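Search this site Search Clear

Prandero Shallow Cardboard Tray, Review

Konrad Michalski
Last updated: Apr 9, 2023
Reading time: 2 min
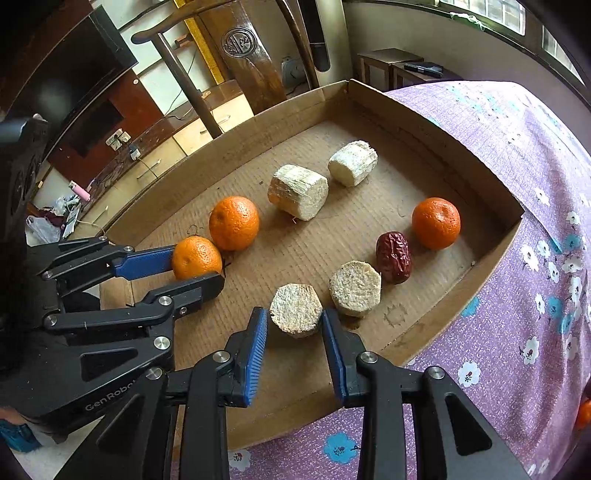 Mandarins, a jujube and pale cut chunks in a shallow tray on the table.

Prandero sells its cardboard trays flat, in packs of 25. I bought one pack in February and have used the trays for fruit and for ingredients set out before making soup or tea.

Assembly. Fold the four walls up along the scored lines and tuck the corner tabs. No glue or tape. The first tray took me 86 seconds, later ones less than half that.

Shape. The walls slope outward, so a hand reaches the corners easily. The low height keeps everything in view. The drawback is that round fruit can ride up the slope if the tray is carried at an angle. Mandarins do this more than anything else I tried.

Load. I put 2000 grams of rice in a tray and left it overnight. The floor sagged slightly at the center when lifted by the short ends and recovered once set down. With 1011 grams there was no visible sag.

Surface. Uncoated. Chunks of fibrous root or cane stand on end without sliding, but they shed threads, and these catch on the board and have to be picked off by hand. Damp items leave rings. Wiping roughens the surface, so I line the tray with paper for anything freshly washed.

Comparison. The Fenow tray is plastic, washable and noisier on a bare table. The Traltine version has straight walls and stacks badly.

Storage. Unfolded trays fit in a drawer. Folded ones nest, with a tight fit at the corners.

Rating: 4 out of 5. One point off for the uncoated floor.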